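**Slide 4 — Joints and stack height** (2 min)

Start with the Plarthorpe wall. The 1760 survey lists the height in courses only. No overall dimension is given, so we have to rebuild it from unit height and joint thickness.

Stress that joints add up. Over 40 courses, an error of 2 mm per joint moves the top line by almost a full course at the Farnia gauge.
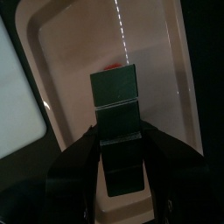
*Dark block, three sections, two thin pale lines.*

Then the Chávez method: measure across 10 courses, divide, repeat at a second station. Do not measure one joint and multiply.

If asked about Zovar — their tables assume a uniform joint. Fine for new work, poor for lime mortar.

Next slide: settlement at the north end. Skip if past 10 minutes.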